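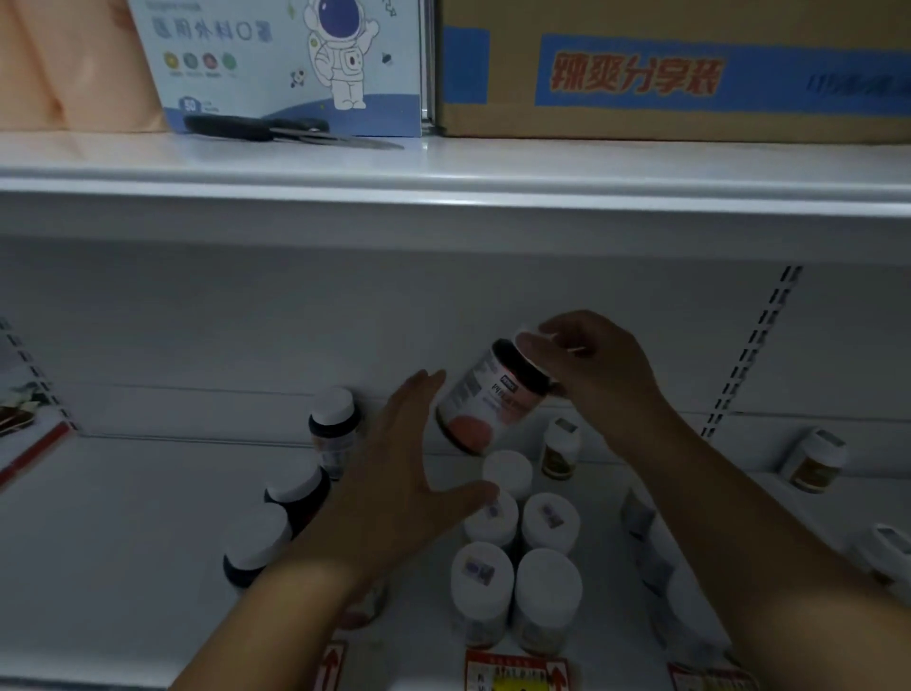

Progress report to the Skiria small grants panel
Project: Okley, a shelf-tidying arm
Prepared by Shabani Okoth, Tirine shared workshop

You asked for two pages and no jargon. Hemant has taken out the jargon. The length is my own fault.

Where we are

Okley is a two-armed machine that is meant to face up a shop shelf: stand the fallen things up, turn the labels to the front, and put back whatever a customer has left in the wrong place. When you last heard from us in July it could do the first of these, provided the thing had fallen in a direction it approved of. It can now do the first and most of the second. The third remains a matter for people.

The money for this period went on what we said it would, apart from the shoulder bearings, which went on twice. The first set arrived a size too small and the supplier, Després, took them back with very good manners and a restocking fee. Océane has the receipts for both.

The shelf

We have stopped testing on the workbench. Okley got extremely good at the workbench, and put the same tin in the same spot until Jaxon asked whether we had built a robot or a very expensive paperweight dispenser. The work has moved to white slotted shelving stocked with bottles, jars and boxes, with Chinese labels on the packs and red and yellow price tags along the edges. Bottles stand in front of other bottles, which is rude of them but true to life.

Most of the last stretch has been spent on hands. Ours, I mean. Before the arms attempt a job we do it ourselves at the shelf and write down what each hand is up to, and it has been humbling. I had put down "pick up bottle" as one step. Elli watched me do it and made it seven. The left hand, which I would have sworn did nothing, spends its time hovering near the neighbours in case they go over.
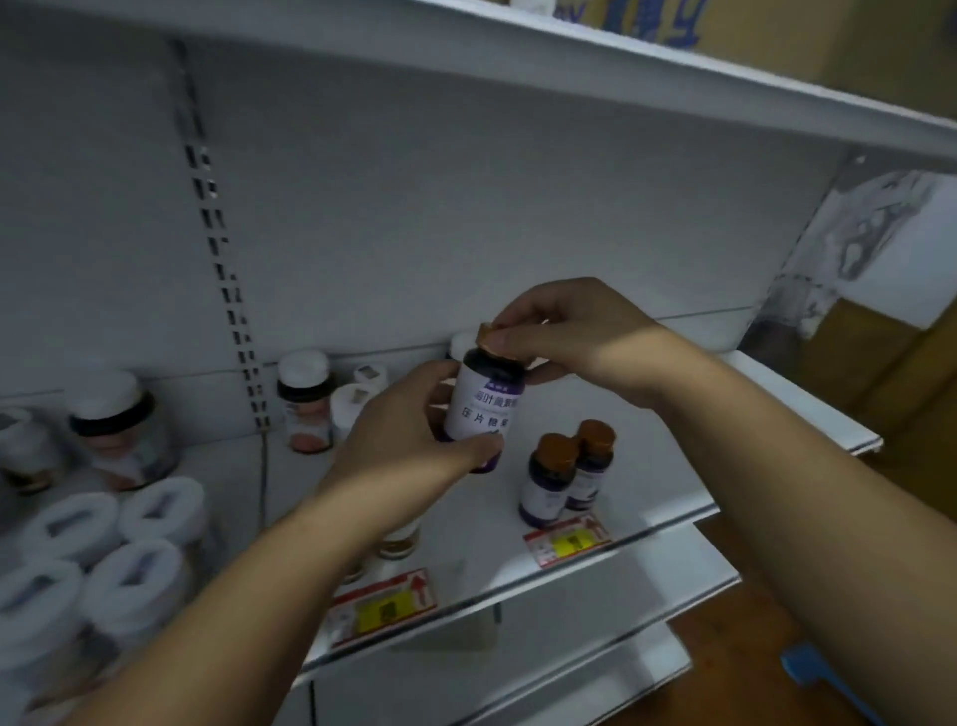 Page last changed: Oct 2, 2024

Caps are the current misery. A bottle held in one hand with its cap pinched in the other is a perfectly dull sight on a person. On Okley it is a negotiation between two arms that have not been introduced. If the lower grip is firm enough to stop the bottle turning, it squeezes the thing out like a pip. If it is gentle, the bottle goes round with the cap and both arms report success. We have 2213 logged attempts in the folder and I would ask the panel not to read them in order.

Hemant's answer is a softer pad on the lower fingers, cut from bicycle inner tube. It is ugly and it is the best thing we have tried. Jaxon is printing a neater version, and I expect we will go back to the inner tube.

The white lids on the jars cause a different sort of trouble. White lid, white shelf, white back panel: the vision software looks at all this and sees a pleasant fog. Turning the lamp round helped a bit. Elli wants to retrain on pictures taken in poor light, and has 1024 of them sorted so far, which she did over several evenings with the radio on. We would like to carry on down this road before buying a better camera.

What we have not done

The safety cut-out is fitted but has not been signed off. Until it is, the arms run at the slow setting and one of us stands by the switch. The slow setting is very slow. Visitors tend to wander off.

We promised you a short film and there isn't one. Océane shot plenty of material and then the laptop died. She thinks the drive can be saved.

Next period

Finish the finger pads and stop fiddling with them. Get the cut-out signed off. Have Okley right a fallen bottle in a crowded row without flattening the ones beside it, several times running, with Jaxon out of the room so he can't nudge anything.

We are not asking for more money. We would like to move what is left under "travel" to "parts", given that the only travelling so far has been to the post office with bearings. A yes or no by email is fine.

Shabani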